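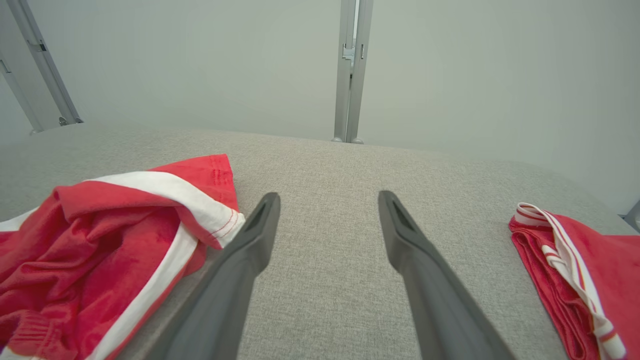
3.2 The folding table

Most of what we learned in this build we learned from the table, and we'd like to spend a little time on it before getting to the arm. The first version of Pada was bolted to a bare workbench in the shared shop on the ground floor, where shirts slid away from the fingers whenever they were pushed (rather a lot of shirts ended up on the floor that December!). Maj-Britt Engebretsen suggested covering the top with fabric, as her mother had always done for ironing, and the change was so welcome that we never went back. Figure 2 shows the covered table with red garments on both sides of the gripper, a crumpled one to the left and a folded one to the right, and an upright of the aluminum frame behind.

The frame went through its own small history. We had hoped to keep everything to hand tools, and very nearly did, though Stellan Bråten ended up recutting 2 of the rails on the saw at Wallin after the first set came out uneven. Extruded profile is forgiving stuff for home builders, and anything we put in the wrong place could simply be loosened and slid along until it was right.

The fingers are dark gray and blunt at the tip, with a narrow recess in each. We printed 5 pairs before settling on this shape, and the sharper ones we tried along the way had a habit of catching in knitted cuffs. Striped clothes gave us a different sort of trouble. Our edge finder, Lasis, was happy enough with plain cloth, but it would often take a broad white stripe for the hem and send the gripper to the middle of a leg. We added striped garments to the practice pile for that reason and kept them there through all 1,643 folds reported in Section 4.

Figure 2. View from the wrist camera, with the gripper open over the fabric-covered table.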